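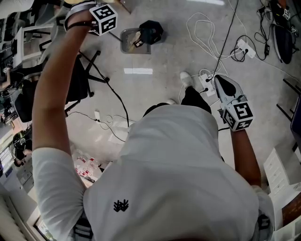
Figure 1. Overhead view during a collection session. The operator holds one gripper in each hand, each with a marker cube.

Collecting Two-Handed Demonstrations with Hand-Held Grippers
Project report, Pornero group
Author: Yvette Tremblay

Summary

This report covers the data collection part of the Pornero project. The aim was to record people doing simple two-handed pick-and-place tasks with hand-held grippers and to turn the recordings into training examples for an imitation learning policy. We set a target of 2,000 usable episodes and planned the sessions in blocks of 200. The report describes the setup, the recording procedure, the checks applied to each episode and the problems we met. Training results are covered only as far as they affected how we collected data.

1. Background

Teleoperation was used in the previous year's project. It gave clean joint data, but each episode took a long time, and operators needed a lot of practice before their motions looked natural. Hand-held grippers remove the robot from the collection step. The operator moves the grippers directly, and the system records the position and orientation of each one along with how far its fingers are open.

The cost is that the recorded motion belongs to a human arm. Some of it cannot be reached by the robot arms, and some of it is too fast. Both cases have to be found and removed later, or prevented by instructions to the operator. We tried both and ended up relying mostly on instructions.

2. Setup

2.1 Tracking

Each gripper carries a cube with printed fiducial markers on its faces (Figure 1). A cube was chosen over a flat plate so that more than one face can be seen from above in most hand positions. When two faces are detected, the pose is solved from all corners together. With a single face the pose is still computed, but the sample gets a lower confidence value.

The offset from each cube to its gripper's fingertips was measured once with a calibration jig and stored in a settings file. The left and right grippers have separate entries. Swapping them by mistake produces data that looks correct until it is replayed, so the recording program, Guvuvico, asks the operator to raise the left gripper at the start of every block.

2.2 Work area

Sessions took place in a shared lab. The task area is on the floor, which let us move the tray between episodes without adjusting a table. Desk work continues in the same room during recording. This limited how much we could control the lighting, and it meant that other people sometimes entered the tracked area.

Power for the equipment comes from strips on the floor. The cables were a nuisance throughout. Operators look at the objects and do not look at their feet, so we added a step to the procedure for checking the walking path before each block.

2.3 Recording software

Guvuvico writes one folder per episode. A folder holds the pose streams for both grippers, the finger opening values, the video and a short text file with the task name, the operator code and any notes. All streams are resampled to 20 samples per second when the episode is closed. Raw data is kept on the lab server under the name Jostuvberg until the end of the project.

3. Tasks

We defined 3 tasks:

Task A: pick up a rigid object with one hand and place it in a tray.
Task B: pick up a rigid object with one hand, pass it to the other and place it.
Task C: lift a soft item with both hands and lay it down flat.

Task A was included mainly as a check on the tracking. Task B contains the handover, where the two grippers come close together and one cube can block the view of the other. Task C was the hardest to record in a consistent way. Soft items do not return to the same shape, so no two starting states are alike. That is useful for training but makes it difficult to say when an episode is finished. We settled on a rule: the item is inside the marked area and both grippers are open.

4. Procedure

Before a block:
Clear the walking path and move loose cables out of it.
Put the wrist straps on.
Run the left/right check.
Hold both grippers still for the zero reading.

For each episode:
The assistant places the objects and reads out the task.
The operator starts from a rest position with arms lowered.
Recording starts on a spoken cue.
The operator completes the task at a slow, even speed.
The operator returns to rest and the assistant closes the episode.

Failed grasps were kept if the operator recovered and completed the task. They were tagged in the notes file. Dropped grippers and interruptions by other people ended the episode, and the folder was deleted.

Operators stopped for a rest after every 20 episodes. The grippers are not heavy, but holding the wrists at an unfamiliar angle is tiring, and the motions become shorter and more abrupt late in a block.

5. Checks and filtering

An automatic pass rejects an episode if either cube is lost for too long, if the pose jumps between neighboring samples or if the finger opening never changes. Episodes that pass are replayed in simulation against the joint limits of the robot arms. This second step was added in July, after we found that early Task B episodes included handovers too close to the operator's chest for the arms to reproduce.

The most common reason for rejection was a lost cube. It usually happened when the operator turned a wrist far inward or leaned over the tray so that the head blocked the overhead view. Asking operators to stand back half a step helped more than any change we made to the detector settings.

6. Problems and open points

Operator style. Each operator has a recognizable way of approaching an object. A policy trained on one person's data copied that approach closely and did poorly when the object was moved. Later blocks mixed operators within each task.

Timing. The video and pose streams drift apart slightly over long recordings. Short episodes hide this. For longer ones we now write a sync mark at the start and the end.

Finger pads. The pads wear and their grip changes. We did not record when pads were replaced – this should have been in the notes file from the start.

Reference data. Comparison with the McKinnon set from the earlier teleoperation project is incomplete. The two sets use different definitions of the gripper frame, and the conversion script has only been tested on Task A.

The collection scripts, the settings files and the operator instructions are stored in the project folder. The conversion script is there too, in a separate branch, with the untested parts marked.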